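Wanted: people with opinions about where a robot should stop

We have a draft of good practice rules for robots that work in homes. It runs to 159 clauses, and the people who wrote it have read it so often that they can no longer see it. We would like 11 fresh readers.

You will read one chapter a week until July, mark anything you couldn't follow, and join a call to argue over it. The laundry chapter is first. It spends four pages on how close a gripper may come to a garment before somebody has said yes, and there is still no agreement on what counts as a sofa.

You don't need an engineering degree. Having lived with other people and their clothes is a better start. Please don't apply if you sell robots, or if you enjoy the word "shall."

Pay is $200 per chapter, sent when your comments arrive - late comments are paid late.

To apply, send Nele Schouten 200 words on a household rule you would defend in front of strangers. Umesh Chauhan reads them all and is hard to impress. Applications close at the end of January 2026. 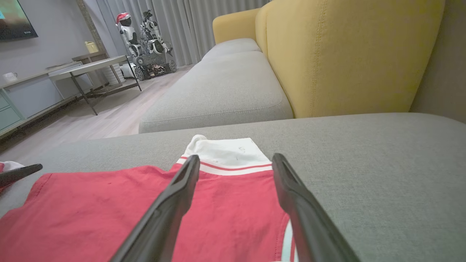
Skirnex Home Robotics - Standards and Practice Team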